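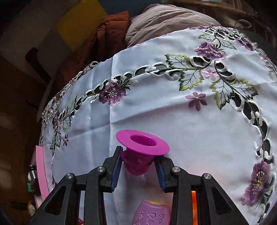

10/10/23 - Second evening with both grippers

I write this late and my hand is tired, so please excuse me, future reader, who is only me.

The linkage is finally moving the way I drew it in September. I pulled out the pivot pins again this morning and put them back with a little dry lubricant, and the two jaws now close together instead of the left one arriving first. For two weeks I believed the fault was in the printed arms. The holes were simply too tight on one side. I enlarged them with the small hand drill, very slowly, stopping often to try the pin, and I did not crack anything. Last time I did crack something, and I had to wait 17 hours of printing for a new pair.

The blue pads are the best decision so far. Before them I had bare plastic at the tips, and anything smooth turned in the jaws like a fish. With the ribs I can take the magenta piece by its cup, under the wide rim, and I was not confident that this shape would be possible at all. It is narrow at the bottom and broad on top, so the finger wants to slide down. I noticed that the fingertip should come up close below the rim. I should remember this when I write the notes for the motor version, which we still call Trurkum, although there is no motor in the house yet.

Siham came after lunch and we worked on the big white cloth with the purple flowers. I ironed it in the morning and it has folds again already. I wanted to use the plain black table, but she said that a robot in a real home will meet embroidery and holes and shiny fabric, so why should we train ourselves on a clean surface. I had no good answer. The cutwork is quite nasty for a fingertip coming down at an angle. I learned to approach more from above and to keep the pads a few millimetres off the cloth until the last moment.

We put the small toys in the white box with the pink rims, and I practised with the orange one, the bent shape from joined cubes. It is my favourite colour to aim at, but the shape is difficult. If I take it by one end, the rest swings and pulls the jaws to one side. If I go for the middle there is always a corner in the way.
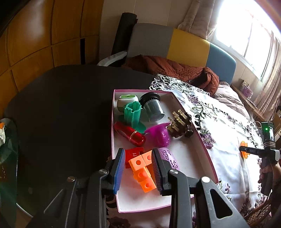 I tried to open the jaws fully before entering the box and to close only when both tips were lower than the top of the cubes. It is slow, but I think slow is acceptable for this month. The walls of the box also disturb me more than I expected. The outer arms spread so wide when the jaws are open that I must think of the elbows and the fingers together, as if I was carrying a chair through a door. Maybe I should make the arms shorter. Essam Badawi wrote to me that he cut his by five millimetres and lost very little opening. I will ask him for the file before I draw it again from nothing.

The spiky brown thing and the grey cup I leave for another day. Siham wants to begin with them, of course. She is braver than me with the trigger, and also rougher, and I have asked her twice not to squeeze after the jaws are already closed. She said that if a gripper cannot survive her, it should not be called finished. I wrote this sentence on the wall calendar.

Money: the notebook says 1,215 dollars since we began, with the filament and the spare screws included. I had promised myself to stay under a thousand. The biggest part was the first order from Faltia, where I bought the wrong bearings and was too ashamed to send them back. I have 40 of them in a jar. They are very good bearings.

To do tomorrow, if the rain continues:
- mark the pins with a little paint, left and right
- second pair of pads, same blue, slightly softer
- sand the edge inside the triangle cutout, it catches my sleeve
- answer Essam and ask about the shorter arms
- move the jackets from the bed so Siham can sit there

I also need to buy milk. The cloth is still on the table and I will fold it in the morning.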